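The Width of Nothing

The planner at Harkix was named Vlad, after a version number somebody had misread in a meeting, and it had one opinion about everything, which it expressed as a probability.

I was hired in February to improve its manners. My title said Software Engineer 2. My desk was by the window, next to a plant that had been migrated from the old office along with the config files and was in much the same condition.

Vlad was supposed to close a pair of fingers on cloth. It took in pictures, guessed how far apart the fingers ought to be a moment from now, and sent that guess down to the controller. The controller was called Domo. Domo was older than Vlad and had been written in a calmer time. It did what it was told 20 times a second and kept a log of what it had been told, in case there was ever a trial.

The trouble began when Vlad started grasping air. Every so often, over bare table, it would announce a towel with 52 percent confidence and ask for the fingers to close. Domo closed them. The log said "grasp complete." The log was very happy for everyone.

"Threshold," said my manager, passing behind me with soup.

I raised the threshold. Vlad responded by becoming 53 percent confident.

So I did what people in my line of work do when they have run out of ideas, and looked at the data.

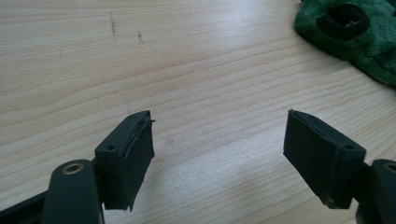
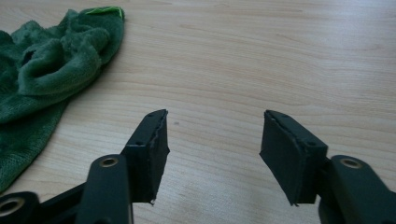
Endari was our labeling tool, and it had two buttons for the gripper, OPEN and CLOSED, and a text box for everything else. The text box was limited to eight characters. Someone before me had filled it in faithfully for weeks with the word "towel," including in pictures like these, where there was green cloth at one side and only wood between the fingers. It was true, in the way that it is true of most rooms that there is a wall. Vlad had read all of it and drawn the sensible conclusion. If there was towel anywhere, there was towel everywhere, and a gap was a towel that hadn't been closed on yet.

I wrote a patch. It took the region between the two pads and asked a separate, smaller model what was in it. The smaller model was trained to answer one question and, being young, it answered with enthusiasm. Between the fingers it found wood, wood, wood, and then, on a frame where one finger pad was badly frayed, lint.

"Lint is cloth," said my manager, who had finished the soup.

"Lint is the gripper."

"Can you tell it that?"

I could. I drew a mask around the pads, ragged corners and all, and told the smaller model that anything inside the mask was itself and not to be picked up. It felt like advice I could have used at that age. Then I ran the whole recording again from the top and watched the numbers go by. Vlad said towel. The smaller model said wood. Domo, receiving two opinions for the first time in its life, stopped.

It was a perfectly good stop. The width command held steady and the log filled up with the same line, over and over, asking which one of us was in charge. I hadn't written that line. I searched the code for it and found it in a file last touched on April 24, 2020, under a comment that read "should never happen."

My manager leaned in to see. We watched it repeat for a while.

"Well," he said, "who is?"

I added a tie-breaker. If the two models disagreed, Domo would leave the fingers open and ask again on the next frame. Then I opened Endari and put in a request to make the text box longer. The form for the request had a text box of its own, and I got as far as "between" before I noticed it had stopped taking letters at the second e.

I deleted the word, typed "gap," and pressed submit.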